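Sobre el orden de la cocina doméstica y el uso razonable de la despensa

Desde que en octubre retomé este cuaderno personal, varias lectoras me han pedido que exponga con cierto detalle el criterio que sigo para organizar la despensa de casa. Procedo a ello con gusto, aunque advierto que no pretendo establecer norma alguna. Me limito a dejar constancia de un método que en nuestro hogar se aplica desde el invierno y que ha permitido reducir de manera apreciable los alimentos desechados.

La primera medida consistió en un inventario completo: 52 envases, de los cuales 16 habían superado su fecha de consumo preferente. Léonie Perrin, con quien comparto vivienda y gastos, propuso entonces suspender toda compra de legumbres y harinas hasta agotar las existencias. Así se hizo, con una única excepción para el arroz.

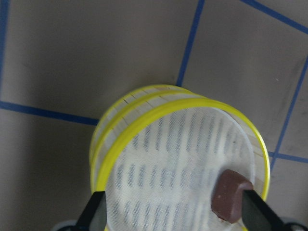 La harina merece una consideración específica, dado que es el producto que peor tolera el descuido. Conviene guardarla en recipiente cerrado, lejos del horno, y anotar la fecha de apertura en la tapa. Antes de emplearla procede siempre el tamizado. Una malla blanca y fina, bien tensada dentro de un aro amarillo, resulta además fácil de localizar en el cajón, lo cual no es asunto menor cuando se cocina con prisa. La harina integral se tamiza aparte y el salvado retenido se reserva para el pan.

En cuanto a las legumbres, se ha optado por la compra a granel en Guérin, comercio que abre a las ocho de la mañana y que admite envases propios. Se adquieren 2 kilos por visita, nunca más. Perrine Charpentier, lectora habitual, me escribió para objetar que tal cantidad resulta escasa en una familia numerosa – y la objeción es justa.
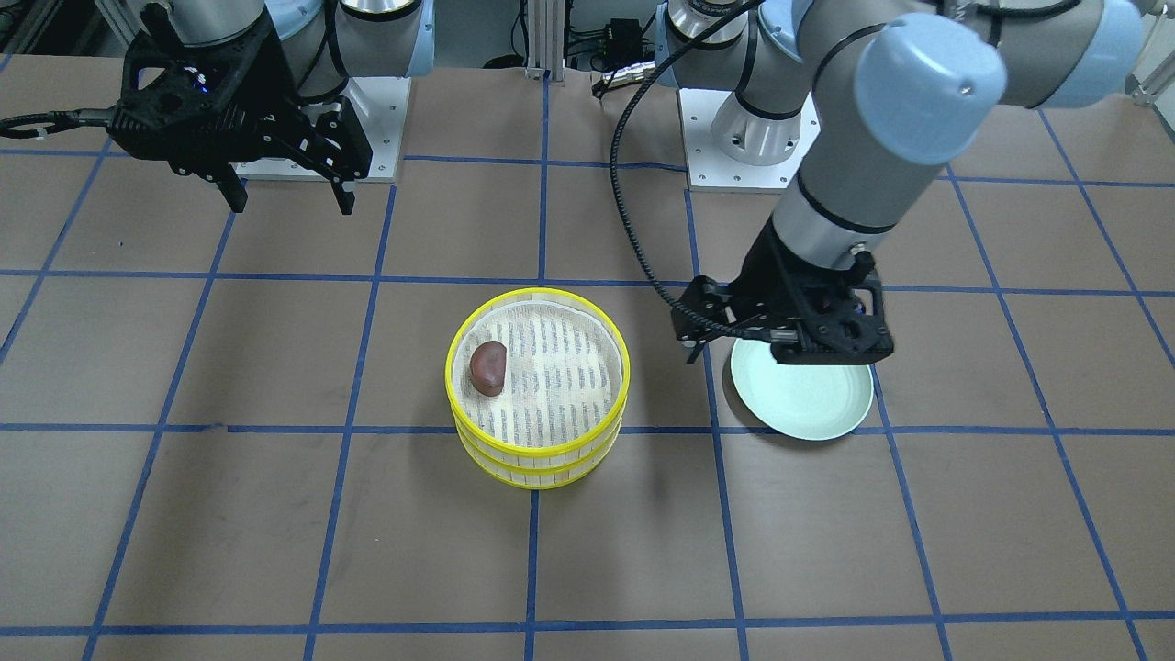 El calendario semanal de comidas constituye la segunda parte del método. Se redacta en una hoja, se fija en la puerta de la nevera y se revisa cada noche, después de la cena. Las verduras delicadas ocupan los primeros días; las raíces y las coles, los últimos. Para las verduras recurrimos a menudo al vapor, y una vaporera redonda de bambú puede ir directamente a la mesa, con un plato verde menta pálido a su lado para servir. La cocción del brócoli se interrumpe en cuanto el tallo cede al cuchillo, y el agua restante se aprovecha para la sopa.

Queda por tratar la cuestión de las sobras, sobre la cual persiste en casa alguna discrepancia. Mi criterio es que deben etiquetarse y consumirse al día siguiente. Léonie prefiere congelarlas en porciones individuales.
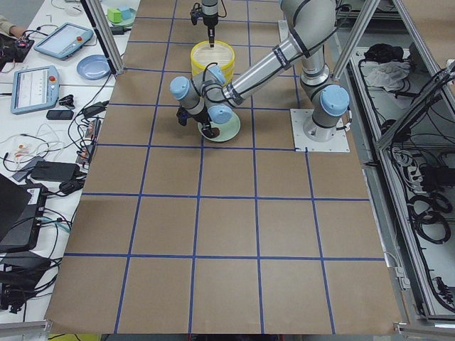
De momento se ha acordado una solución intermedia: los guisos se congelan y los arroces se consumen en el almuerzo siguiente. Las salsas quedan pendientes de decisión. Agradeceré a quienes sigan un procedimiento distinto que lo comuniquen en los comentarios, en particular si disponen de un congelador pequeño como el nuestro, que apenas admite una bandeja más.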